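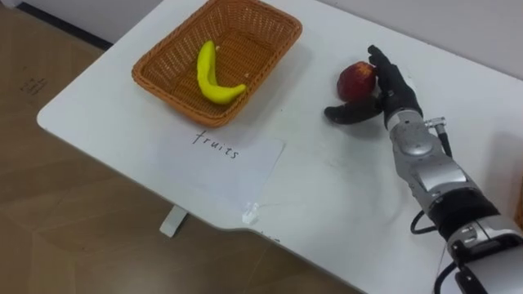
Clasance Opens Sorting Table at Mangubat Store, Asks Only That You Put the Fruit Back

2 min read

UNDVILLE, 2020-08-31 - Clasance, the home goods and toy shop, today opened a sorting table at its Mangubat store, where customers of any age may put play fruit into a wicker basket and feel they have gotten something done.

The table goes with Plokex, the shop's new line of play food and baskets. Each Plokex set comes with a woven basket, 13 pieces of play fruit and vegetables, and a stack of blank paper for labels. The labels are blank on purpose. Clasance tried printed ones in June and found that children ignored them, while a sheet with "fruits" written on it by hand was treated as law.

"We spent a good part of last year making a sorting toy with lights and a song," the company said. "Then we put a basket on a table next to it. The song is no longer in production."

The rules at the table are short. Fruit goes in the basket. When the basket is full, tip it out and let the next person have a turn. Bananas tend to go in first, as they are easy to grab and look good against the wicker. Apples roll, and the shop suggests cupping a hand on the far side before closing the fingers. Parents who already knew this are free to skip the leaflet.

Clasance has also heard from adults who bought the basket alone and use it for real fruit. The shop has no objection. It does ask that play fruit and real fruit be kept in separate baskets, after a small but firm number of complaints from people who bit first and looked later.

The first run is 600 sets. Of these, 200 will be sold at the Mangubat store and the rest by mail order. A further 500 baskets will be sold without any fruit at all, for households that feel they have enough.

Each basket is woven with rounded corners and a slightly flared rim, so small hands can get in and out without scraping their knuckles. Wicker sheds a little when new. A shake over the sink takes care of most of it, and the remainder will find its way to your carpet in its own time.

The sorting table is free to use during store hours and no booking is needed. Sessions have no set length, though the shop may step in if a grown-up has been at it for more than one lunch break. Play pieces are wiped down between visitors, and hand cleaner is at the door - please use it on the way in as well as on the way out.

A vegetable version of the table is planned. Clasance expects some debate over the tomato and has set aside a second sheet of paper.

About Clasance

Clasance sells baskets, storage and simple toys from its store in Mangubat and by mail order from its warehouse in Undville. Plokex is its first line of play food. Press questions and requests for sample sets may be sent to the Undville office, which answers its mail on most weekdays.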